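Wemwood Advice Service
Motoring and penalties project: progress report to the Dosedmont Fund
Period ending December

The grant pays for legal help for people who have been charged with a driving offence and can't get legal aid. We handled 471 new cases in the period. Most were uninsured driving or failing to say who was at the wheel.

Many clients had moved house and never saw the first letter. They were convicted in their absence and heard of it only when the fine arrived. In these cases we help the client make a statutory declaration so that the case can start again.
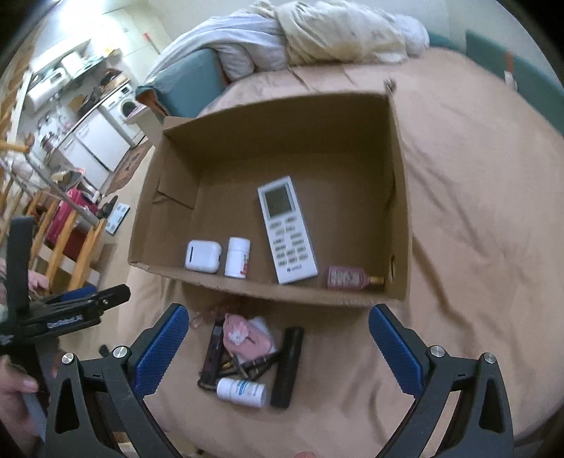
One client wrote on the feedback form that the court had her old address and the insurer had her new one, and she wished she had known in spring that she needed to tell the DVLA herself. Our leaflet on changes of address now puts this on its front page. We printed 2000 copies and have 910 left.

The evening phone line opened late, as the Praltelance call system was not ready. It now runs until 8pm.

Spending is £2253 under budget, all of it from the phone line. We ask to carry this forward to pay for interpreters. The next report will cover appeals.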